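Why Are Some Things Shiny?
Light and Surfaces, Part 2
By Ilari Seppälä

A new spoon is shiny. A brick is dull. Both are hard, both are solid, and both can sit under the same lamp. The difference between them is in the top layer, and most of it is too small to see.

What light does at a surface

Light travels in straight lines, called rays. When a ray hits an object, three things can happen to it. It can bounce off. It can soak in. It can pass through. Most objects do a mix of all three. Window glass lets most of the light pass through and bounces a little. Black cloth soaks up nearly all of it. A mirror bounces nearly all of it.

The word for bouncing is reflection. The word for soaking in is absorption. Light that is absorbed is turned into heat, so a dark car seat gets hotter in the sun than a pale one.

The bounce rule

A ray that hits a smooth, flat surface leaves at the same angle it came in. Roll a ball straight at a wall and it comes straight back to you. Roll it at a slant and it leaves at the same slant, going the other way. Light follows this rule every time. It follows it on a mirror and it follows it on a brick.

On a mirror, all the rays that arrive side by side leave side by side. They stay in order. Your eye collects them and sees a clear image. This is called specular reflection. "Specular" comes from a Latin word for mirror.

On a brick, the surface is made of bumps and pits. Each one faces its own way. Each ray still obeys the bounce rule, but it obeys it on its own small slope, so the rays go off in every direction. This is called diffuse reflection. The order is lost and no image forms. You see the brick, but you don't see yourself in it.

Smooth is a matter of size

A tabletop can feel smooth to a finger and still look dull. A finger is a poor tool for this job. What matters is the size of the bumps compared with the size of a light wave, and light waves are very small. A sheet of notebook paper is thicker than a hundred of them laid end to end. If the bumps are much smaller than one wave, the light treats the surface as flat. If they are bigger, the light scatters.

Polishing makes bumps smaller. A worker starts with rough sandpaper, then changes to finer and finer kinds. Sandpaper is sorted by a grit number, and a higher number means smaller grains. Grit 2,000 feels more like writing paper than like sand. After it comes a soft cloth with a polishing paste, and the last scratches are rubbed down until the light no longer scatters from them.

Paint and varnish work the other way. They fill in the pits. The liquid flows into the low places and dries with a flatter top. A dull board becomes a glossy one, although the wood underneath has not changed.

Between shiny and dull
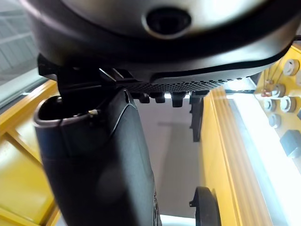
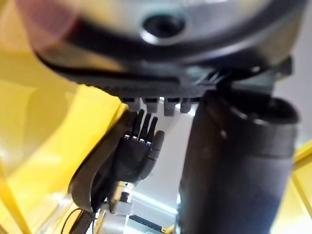
Most surfaces are neither perfect mirrors nor perfectly dull. They do both kinds of reflection at once, and the result is a highlight, a bright patch that marks where light from a lamp or a window is bouncing toward your eye. On a mirror the highlight has sharp edges. On a partly smooth surface it spreads out and turns soft, like the one along the upper edge of the dark grey shell in the first picture. A highlight can carry color too. The pale disc in the second picture has a faint pinkish-red blur on its upper left, and that is reflected light. The round openings look dark for a different reason. Light that goes into a hole bounces from wall to wall, and a bit of it is absorbed at each bounce, so very little comes back out.

Curved surfaces add one more effect. A flat mirror shows things at their real shape. A surface that bulges outward squeezes the view, so a whole room can fit on the back of a spoon. The inside of the spoon bends the rays the other way and turns your face upside down.

Why wet things look darker and shinier

Water on a dull stone fills the pits, much as varnish does. The top of the water is flat, so it gives a specular reflection. At the same time, some light gets into the water and has trouble getting out again. It bounces between the stone and the underside of the water and more of it is absorbed. The stone looks darker, and it also has a highlight. When the water dries, the pits are open again and the stone goes back to dull.

Try it

You need kitchen foil, a lamp, and a dark room.

1. Cut 2 squares of foil, each as wide as your hand.
2. Lay one flat, shiny side up. Do not touch the middle.
3. Crumple the other into a ball, then open it gently and lay it beside the first.
4. Point the lamp at both from the side.
5. Look from the other side, with your eyes low.

The flat square shows a blurry shape of the lamp. The crumpled square shows many small bright spots and no shape. Both squares are the same metal and reflect the same light. Crumple the second square 10 more times and check it again. The spots get smaller and there are more of them.

Words to know

Absorption: light soaking into a material and turning into heat.
Diffuse reflection: light bouncing off in many directions.
Highlight: a bright patch where a light source is reflected.
Specular reflection: light bouncing off in an orderly way - the mirror kind.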